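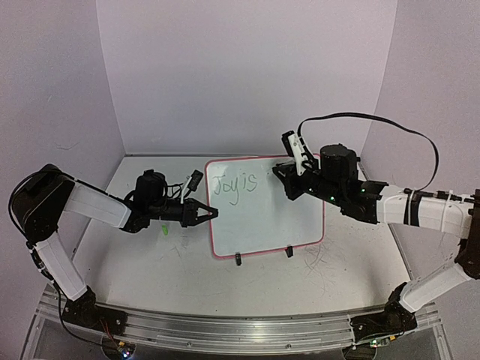
**Alva Cell Team – Flendis Workshop, Maintenance and Setup**

We're looking for a part-time technician to look after our two-arm writing cell, starting in August, and we'd love to hear from people who like small machines and don't mind a bit of wiping down.

You would have the cell to yourself for most of the morning, which means going over the bolts that hold both arm bases to the aluminum rail, checking the grippers, and making sure the cables have enough slack to follow the arms wherever they go. Marker dust gets on everything, so the tabletop and the little pink-edged whiteboard need regular cleaning too. After that you'd run the Raster alignment routine on each arm – it takes patience the first few times, and we'll sit with you until it feels easy.

Experience with small servo motors is a real plus, and so is tidy wiring. A degree isn't needed. If you've kept a 3D printer or an old sewing machine going for years, please tell us all about it in your letter!

The job is six hours a week for the first three months, with a good chance of more. Rhiannon Lougher handles the training and Eckhard Frerichs the parts orders, and both are happy to answer questions beforehand.

Please leave your letter at the Willex building, Room 43, by May 30, 2018.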